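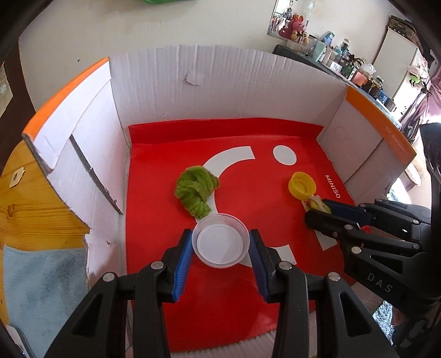 Section 4: Setting Up the Ovwood for Your First Batch

OK, you've got the dehydrator out of the box and you've (hopefully!) read the safety page, so let's get it running. I've had mine going most weekends since I moved to Kilimville and I still do these steps in the same order every time.

Before you plug it in

1. Pick your spot. You want a hard, flat surface with a hand's width of open space behind the fan. I keep mine on the laundry room counter because my family got tired of the kitchen smelling like onions.

2. Wash the trays in warm soapy water and let them dry all the way. Don't put them in the dishwasher. I warped one on the very first day and it has never sat straight since.

3. Wipe the inside walls with a damp cloth. Keep water away from the vent at the back.

CAUTION: Unplug the unit before you wipe anything inside, even if the switch is off.

The empty run

4. Slide all the trays in, close the door and set the dial to high. Let it run empty for 2 hours with a window open. There's a warm plastic kind of smell the first time, and it fades.

5. Turn it off and leave the door open until the trays are cool enough to touch.

NOTE: If the smell is sharp, or you see any smoke, stop right there, pull the plug and go to Section 13. Don't try a second run to see if it clears up.

Loading herbs and leaves

I always tell people to start with herbs. They're cheap and they dry fast, and if you mess up a tray of parsley you've lost pocket change.

6. Rinse the leaves, shake them off and pat them with a towel. Pull out anything slimy or brown.

7. Strip the thick stems. Basil and mint can stay on the thin ones (Celeste Valente strips hers down to the last leaf, and her jars do look nicer than mine).

8. Spread everything in one layer. A little overlap is fine with thyme, but big soft leaves like chard will glue themselves together and stay damp in the middle.

9. Set the dial to its lowest mark and close the door. Check after 2 hours, swap the top and bottom trays, then keep checking every half hour or so.

10. Pinch a leaf from the middle of each tray. If it crumbles, it's ready. If it bends, close the door and go have a coffee.

CAUTION: The door frame gets hot around the hinge. Use the handle.

Putting it away

11. Let the leaves cool completely before you jar them. Warm leaves sweat, and then you get mold, and then you get to throw out a whole summer of oregano like I did.

12. Fill clean, dry jars, screw the lids on tight and label them with the name and the month. You think you'll remember which one is marjoram. You won't!

13. Look at the jars again the next morning. If there's any fog on the inside of the glass, the leaves go back on the trays for another round on low.

NOTE: Herbs I jar at the end of summer still taste good in December soups. Keep them in a dark cupboard, well away from the stove.

Fruit takes a lot longer and needs a different dial setting, so please don't use the times above for apples. See Section 5.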